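[Clerkstead-residents] Shared kitchen: revised rules and storage charges

From: Yuzuki Hamada, Housing Office
To: Clerkstead residents list
Date: Nov 6, 2020

Dear residents,

The Housing Office has received several replies to its notice on the shared kitchens at Clerkstead. One of them is quoted below with the sender's permission, as it raises points that other households have also put to us.

> The notice says that dry goods must be moved to the
> lockers by January. Our floor was told last year that
> the open shelves would stay. Which is correct? Also,
> does the 400 dollar deposit apply to households that
> already paid one to Vedau when they moved in?
> Unit 3213

Both questions are answered under the headings that follow. The office regrets that the earlier notice did not address deposits at all.
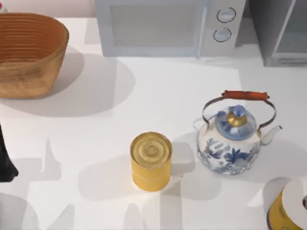 1. Open shelves and lockers

The open shelves will be removed in January. The statement made to the third floor last year was correct when it was given, but the fire inspection has since required a clear wall behind the cooking area. Each household will be assigned one locker, supplied by Pluvwood, with a key and a spare. Households of 5 or more persons may apply for a second locker at no charge. Applications should be left at the front desk with the unit number written on the outside of the envelope.

Items left on the shelves after the change will be held by the office until the end of the month and then discarded. Refrigerated food is not covered by this rule and remains subject to the labeling policy already in force.
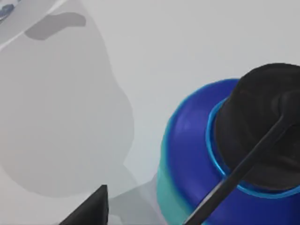 Deposits paid to Vedau before the transfer of management remain valid. Households that paid the 400 dollars at that time owe nothing further, and the amount will appear on the next statement as carried forward. The labeling policy continues to apply to drinks as well as food. A large bottle, such as the blue one with the black cap, should carry the unit number on its side, as labels placed on caps are easily lost. Households that cannot find their Vedau receipt may ask the office to search the old ledger, and should allow two weeks for a reply.

2. Cleaning schedule

Cele will continue to clean the floors and drains. Counters, sinks and appliances remain the duty of residents under the rota posted by each kitchen door. Requests to exchange a turn must be agreed between the two units concerned and reported to the desk in writing.
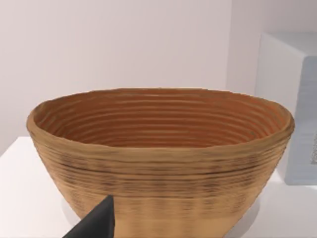
The office will not arbitrate exchanges that were agreed only by word of mouth. Where a turn is missed, the unit will be asked to complete it within two days. A second missed turn in the same month will be recorded on the household's file.

Questions may be sent to this list or made by telephone at extension 3440.

Yuzuki Hamada
Housing Office, Clerkstead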